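Utensil Storage in Small Shared Kitchens
Project report, Wultwood, 18 Sep 2024

The study compared hanging storage with drawer storage for spatulas and turners. A budget of 500 pounds was allocated in April.

Spatulas and the dark grey utensil stand on the marble-patterned worktop.

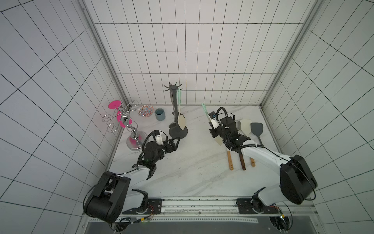
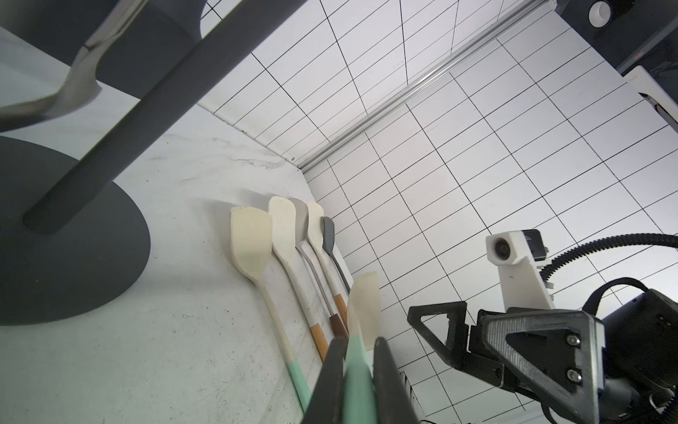

Afia Aryee

Hanging storage was preferred by 21 of the 40 residents who replied. Several noted that broad-headed spatulas took up too much space in a drawer. Longer handles remained a difficulty on low stands, and a taller model is recommended for Pendodier.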